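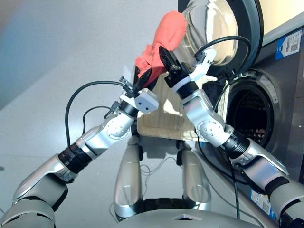
Mahtab Tehrani replied to my last thread that softened water surely means you can leave out the detergent altogether, and asked why the dosing table on the packet bothers with three columns if so.

No, you can't leave it out. Softening removes calcium and magnesium. It does nothing to skin oil, starch or mud, and you still need surfactant for those. What changes is how much of the dose is spent before it gets anywhere near the dirt.

In hard water a good part of the powder goes on tying up calcium. The builder (zeolite, citrate, soda ash, depending on the maker) is in there for that job. The surfactant then works in water that is effectively softer than what came out of the tap.

The three columns are soft, medium and hard. The Ciker powder I use prints them on the back in very small type. Most people dose by the line on the scoop, and on the Ciker scoop that line is the hard water dose.

Our supply in Udia is hard. The water company gives a figure by postcode, usually in mg/l as calcium carbonate, sometimes in Clark or German degrees as well. Check the unit before you compare it with anything. A German degree is larger than a Clark degree and people mix them up constantly.

Test strips are fine for this. You only need to know which column you are in. Dip, shake off, wait the stated time, read in daylight. Under a warm kitchen bulb I read them one band too high. 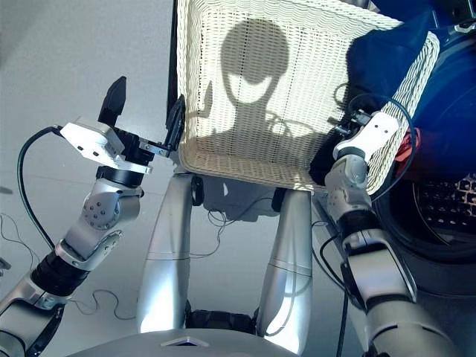 White wicker basket with a thick braided rim.

Now the softener. Mine is a Bakke, ion exchange, metered, set to regenerate every 3,000 litres. It swaps calcium and magnesium for sodium, so the total dissolved solids stay almost the same. A conductivity pen will not tell you whether it is working. Use a hardness strip.

I dropped to the soft column the week it went in. After six washes I was still getting foam in the last rinse, so I went a little below the column for lightly soiled loads. Foam in the final rinse generally means overdosing, or too little water for the load.

Too little detergent shows up differently. Whites go grey over time, collars stay greasy, and towels smell when they get damp again. If you have cut the dose and see any of those, put it back up.

Parviz Daneshvar asks about stiff towels. Mostly mineral deposit plus line drying in still air. Softer water helps with the first. For the second, shake them hard before hanging. Fabric softener makes them feel better and absorb worse.

For existing scale I use citric acid, bought as a 900 g tub from Jestell. Empty drum, warm wash, no detergent in the drawer. Read the machine handbook first – some makers rule acids out. Never put it in with bleach.

I was doing that four times a year on untreated water. With the softener I look at the door seal and the drawer and decide from there.

Chia-hao Hsieh wanted to know about magnetic clamps on the pipe. I have not seen a strip change colour because of one. Next thread is on salt: tablets, blocks, and why the tank bridges.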